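November 15, 2019

Stirgate kitchen bench, hob notes. Writing this up before I forget, tidy later.

Single induction hob out on the speckled worktop now. Gave the glass a wipe with the blue cloth first, then a dry one. Old two ring thing has gone to the Londumon store, shelf 17, lead taped to the back. Do not bring it back, the left ring sticks.

Water test. 592 g in the small Stolleo pan, lid on, weighed on the bench scales. Started 17 C from the tap. Wanted a gentle warm, not a boil. Got to 82 on the middle setting and sat there quite happily, then up to 97 when I pushed it one more. Stopped there. Lid rattles, put a folded bit of foil under the rim next time.
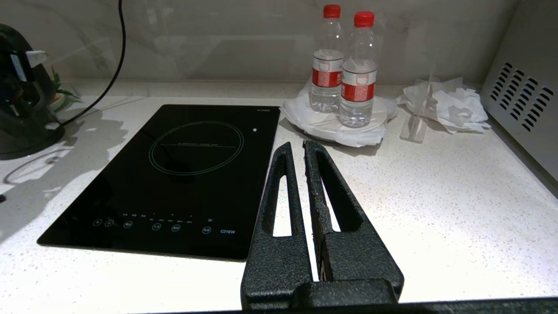

Second run the same but lid off. Slower, as expected, didnt write the time down - sorry. Pan needs to sit square in the ring or it drops out and beeps. Keogh frying pan no good at all, magnet won't hold on the base. Put it with the stuff for the other kitchen.

Bottled water for the tea tasting, tap for everything else. Please stop using the bottled for rinsing.

Cable: goes to the wall socket on its own, no extension. Fan on the hob keeps going a bit after you switch off, leave it plugged in til it stops.

Worktop wants a proper scrub at the back, sugar from the syrup batch has set hard near the tiles. Hot water and the plastic scraper, not teh metal one.

To do
- new lid, or foil
- find the pan list, check which ones take a magnet
- repeat lid off run, WITH times
- descale kettle before December
- more cloths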